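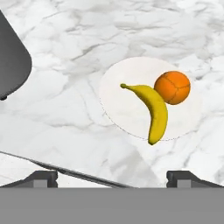

Simulated wrist view of the Narna cell, gripper open, with a banana and an orange on a white plate.

The Narna cell is a simulated robot workstation used for tabletop pick-and-place work. It consists of one arm with a two-finger gripper, a wrist camera, a marble-patterned countertop and a small library of kitchen objects. The cell exists only in software. It was built on the Sadura scene format and is maintained by a group led by Carleen Te Moana. A physical counterpart, the Berge bench, uses the same arm layout but has a plain countertop.

Layout

The countertop is modeled as a single rigid body with a stone texture applied to its upper face. The texture has no effect on contact. Friction and stiffness are stored in a separate material file, so the stone can be exchanged for another surface without retuning the grasp.

Objects are grouped into sets. The fruit set contains a banana and an orange, normally placed on a plate. The plate is a thin, flat disc close in tone to the stone, and its rim is hard to make out in the wrist view. Larger items on the counter are treated as fixed obstacles and are left out of the grasp list.

The wrist camera is attached to the gripper body and moves with it. Both fingers and part of the gripper body stay in view at the bottom of the picture. This fixed portion serves as a reference during setup: if the fingers shift between two renders at the same opening width, the camera mount has been changed.

Setup

A new copy of the cell is set up in a fixed order. The arm model is loaded first, followed by the countertop, the plate and the loose objects. Loading the objects before the countertop causes them to fall through the floor plane, and the scene must then be reset.

After loading, the simulation is run for 300 steps with the arm locked. Objects dropped from a small height come to rest during this period. The orange is the slowest to settle and may roll if the plate has been placed with any tilt. The banana is stored as several joined convex shapes, as a single convex shape would fill in its inner curve and block a finger from entering it.

The gripper is then opened to its full width and a reference render is saved. The operator compares this render with the stored one and checks three points:

The finger tips are level with each other.
The gripper body has a straight top edge parallel to the bottom of the picture.
The gap between the fingers shows the countertop, with no part of the arm model passing through it.

Upkeep

Most upkeep concerns the contact settings. Each change of physics engine version is followed by a grasp test of 46 trials per object. A version is accepted when 98 percent of the trials end with the object held clear of the plate. Results below that level are usually traced to the finger pads, whose friction value is read differently by older releases.

Objects that touch each other at the start of a trial need separate treatment. When the banana and the orange lie side by side, a small overlap between their meshes can push both apart on the first step. The loader reports any overlap and moves the second object outward until the meshes no longer cross.

Textures are checked less often. The joints between neighboring stone pieces are inspected for flicker, which appears when two faces occupy the same plane. The usual remedy is to lower one face slightly – the physics body is left alone.

Common faults

Drift of the fingers is the most frequent fault. One finger closes sooner than the other and pushes the object sideways before the grip is formed. The cause is generally a missing mimic joint entry in the arm file. Restoring the entry and reloading the arm corrects it.

A second fault is a blank wrist view. It occurs when the near clipping distance is set beyond the objects in front of the camera. In release 7 the distance was moved to the cell file, where it is no longer overwritten by the renderer defaults.

See also

Berge bench
Grotden gripper model
Sadura scene format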